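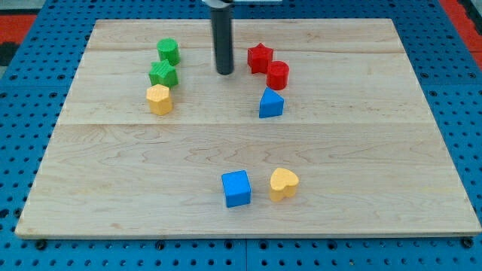 Page last changed: 12 December 2020

Jilero shape blocks, reviewed

I bought the Jilero blocks in April, on the theory that a child with something to sort is a child not feeding toast to the radiator. They have now been sat on, posted behind the sofa and taken into the bath, so I feel qualified to comment.

The shapes are a decent mix. There are cubes and cylinders, as you'd expect, then triangular prisms, hexagonal prisms and stars. Colours are red, green, blue and yellow, all properly bright. A green star and a green cylinder on the same board make a good puzzle for a small person: do they go together, or does the green star belong with the red one? Ours changes the rules whenever I'm winning.

The tops have a slightly ribbed, bumpy texture, most obvious on the stars. I like it. It gives little fingers something to hold, and it also gives jam something to hold, so keep an old toothbrush handy.

Stacking is mixed. Cubes and cylinders behave. The triangular prism is a roof and will not hear of being anything else. Stars make a passable second storey if you have the patience, and I am told by a three-year-old that I haven't.

Use them on something flat. Ours live on a maple board, pale enough for the colours to show up nicely, and it's a great improvement on the carpet, where the stars lie in wait for bare feet.

I paid 30 pounds, which made me wince. The Drinadine set is cheaper, but it has no stars and the storage bag gave up within a week. The Jilero lot came with no bag at all, so at least there was nothing to be let down by. They live in an ice cream tub.

Four out of five. I've taken one off for the feet.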